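Leko 2 is out, and it replans when the cameras disagree

If you run anything on Leko you've probably seen the message in the user channel already, but for everybody else: version 2 came out this month, and I've had it on my own machine since the second test build. Short version, I like it a lot and I'm moving my stuff over. Longer version below, with the bits that annoyed me.

Leko is the task planner that came out of Kerekes, the small software shop in Stonach where Anum Bukhari and a handful of other people have been building tools for arms that work on tables and counters. You give it a goal ("mug into the bowl", say), it asks your perception code what's on the table, it works out a grasp and a path, and it hands the path to your controller. Version 1 did that once, at the start, and then it shut its eyes. If the first guess about where the mug was came out a little wrong, you got to watch the arm carry on with total confidence toward the wrong spot. I have watched this many, many times!

The big change is something they're calling the second look. When the hand gets close, Leko asks for a fresh estimate from the wrist camera and compares it with what it believed from the wider camera. If the two are close enough, it carries on. If they aren't, the arm holds still, the planner thinks again, and you get a line in the log telling you how far apart the two answers were and which object they were arguing over. You set "close enough" yourself, per object type, and there's a default that is fine for bowls and (in my view) much too generous for anything with a handle.

I asked Anum why handles are such a pain, because they've always been my worst case, and she wrote back with a lot more than I expected for a short news post. "From the wide camera a handle is a few dark pixels on one side of a cup," she said. "You can be off by a finger's width and the picture still looks right. Up close the handle is suddenly long and the rest of the cup won't fit in the image, so the model that was so sure about the cup a moment ago has half a cup to work with. Neither view is good by itself. We stopped trying to pick a winner."

So version 2 doesn't pick a winner. It keeps both estimates with a spread on each, and the planner is allowed to be unsure. If the mug could be turned one of two ways, it will look for a grasp that works for both before it spends time on another look. I think that's the nicest part of the release, and it's sitting in the notes under "other changes" as if it were a typo fix.

The test set they ship with it is called Tumar. It's a pack of simulated kitchens, with marble, wood, tile and a pile of dishes in colors I would never buy, and it's meant to be hard on perception. There's glossy stuff next to matte stuff, dishes that touch each other, and dark things on dark counters. You get matching wide and wrist cameras in every scene, so you can replay a run and see what each one was giving the planner. I've been using it in the evenings and it has found two bugs in my own code that had nothing to do with Leko. Embarrassing, but useful.

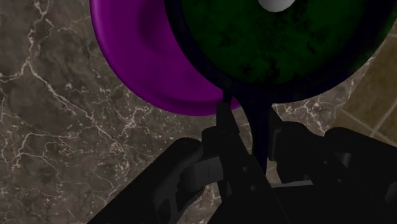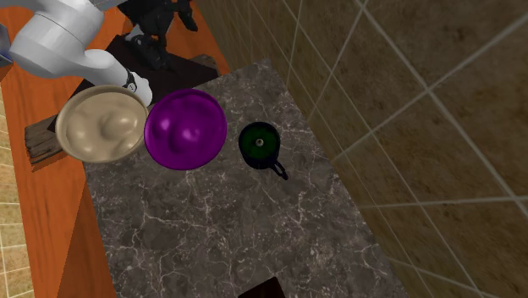 One of the Tumar marble counters, with the gripper's view first and the wider view second. The mug and its handle are at the right of the row in the second one.

My own setup is pretty plain. I left the perception code the way it was for version 1, pointed it at the new planner, and ran 400 episodes of mug picking on a spread of Tumar counters. I'm not going to publish a success rate, mostly because my segmentation is old and a bit rubbish and it would say more about that than about the planner. What I can tell you is that the log is now worth reading. Before, a failed pick was just "grasp failed" and an evening spent scrubbing through replays. Now I can sort by disagreement and go straight to the ugly ones. Most of mine were dark handles on veined marble, where my code had decided that a bit of stone was part of the cup. I'd suspected it for ages and never had a tidy way of seeing it.

The second look isn't free. The extra perception call plus the compare step adds about 70 milliseconds on my desktop, and you feel it if you've set the check to fire more than once on the way in. I had it firing at three distances to begin with (greedy, I know) and the motion got this horrible stop-start feel, like somebody learning to drive. One check, fairly late, is what I've settled on. Anum says the team wants to run the check while the arm is still moving and only brake if it comes back bad, which sounds great, but it isn't in this release and she wouldn't give me a month for it.

The planning itself got a bit quicker too. There's a cache for grasps, so if you keep picking up the same mug in slightly different places it doesn't start from zero every time. The cache holds 100 entries per object by default. Watch out if you change your gripper model, though! It doesn't clear itself, and I spent a good part of an afternoon wondering why the fingers were closing a little short of everything. There's a clear command. It's in the docs, under storage, where I did not think to look.

Moving over from version 1 was easier than I'd feared. Goals written the old way still load. The perception hook has a new required field for the spread on your estimate, and if you leave it out Leko refuses to start, with an error that does tell you what's missing (thank you, whoever wrote that). If your detector doesn't give you a spread you can put in a fixed number per object. That's what I did on day one and it's fine to get going, but the second look only gets as good as the number you feed it. I'd set aside a proper session to measure it once the rest is running.

A few gripes while I'm here. The replay viewer shows the wide and wrist cameras in separate windows and they don't stay in step when you scrub, so you end up nudging one along to catch up with the other. The docs for the tolerance settings use two different words for the same thing. And there's still no good way of telling the planner that one dish touching another matters – it'll happily plan a grasp on a bowl whose neighbor is right up against it, and leave it to your collision checker to say no. I brought that last one up and got a "yes, we know" and a link to an open ticket with a long tail of people saying the same thing. Add yourself to it if you care.

I also tried it on a drawer task, just to see. It's clearly not what this release is for. Drawers don't have an obvious close-up moment in the way a cup does, and the default check fired so early that the handle wasn't even properly in view. You can write your own trigger, and someone in the channel has posted one that waits for a certain fraction of the wrist image to be filled by the target. I haven't tested it yet.

Leko 2 and the Tumar pack are both up on the Kerekes downloads page now, and you can take one without the other. If you're on version 1 and happy, you'll keep getting fixes through next spring. The team is also doing an open call about the tolerance defaults, at noon Stonach time, with the link pinned in the user channel. I'll be there to complain about handles, and I'd love some company, so bring your worst log file.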